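Subject: Re: [eynon-hall] cups and straws for the March tea

In a rush so replies under each bit.

> Have we enough cups for the tea? I make it 40 people, could be more
> if the Teltard lot come over. Also can we please not have paper straws
> again, they went to mush last time. And what is going on the tables?

1. Cups

Plenty. The coloured ones from the Emum box are fine, I went through them last night. Mixed colours, orangey brown, dark blue and so on, no two tables will match but who cares. 14 have gone cloudy inside, I've put those by for paint water. Please dont stack them damp.

2. Straws and table covering

Brown paper on the tables again, same as the autumn one. Pink straws, one per cup, put in when the table is laid and not before. Thin ones, so no good for milkshake, squash only.

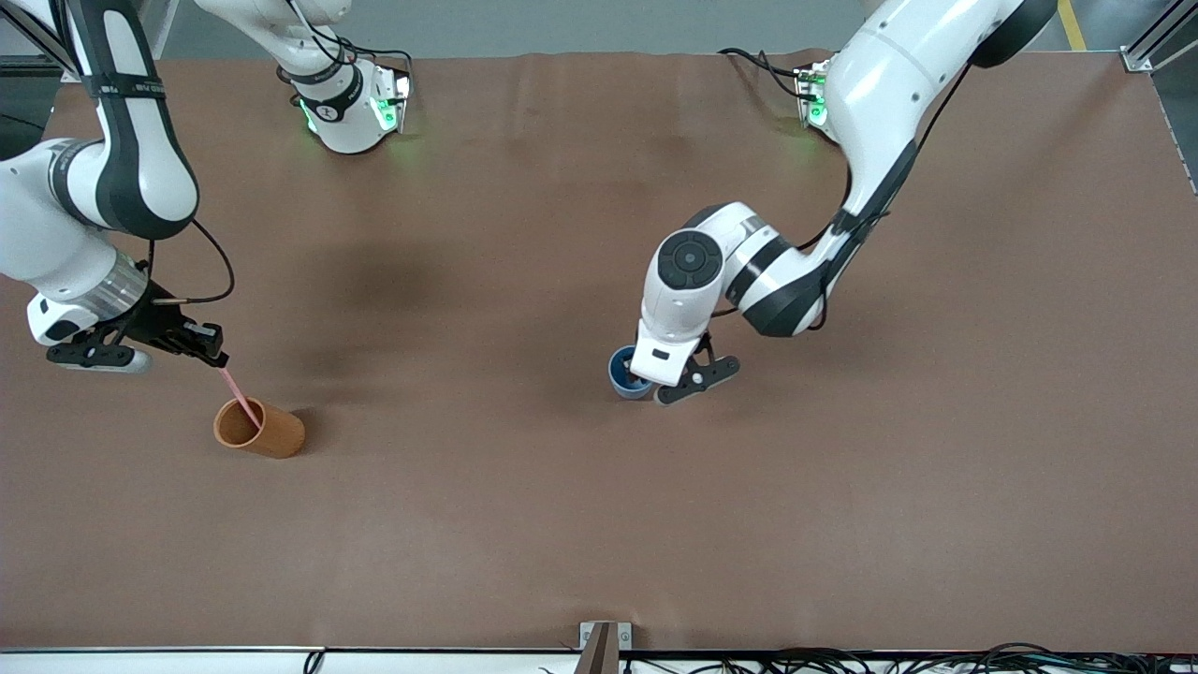

3. Still to get

- squash, up to 14 bottles (orange AND blackcurrant pls)
- another roll of brown paper, Bilov do a wide one, item 1233 in their list
- tape, the low tack sort, last time it took the varnish off
- bin bags

I can fetch the paper if someone else does the squash. Car is full of chairs till the afternoon.

4. Washing up

Hot water in the kitchen is on a timer, goes off at 4. So cups need to be in the sink by half three at the lastest. Bring a tea towel, the ones in the drawer are grim.

Shout if I've missed anything, back online after 8.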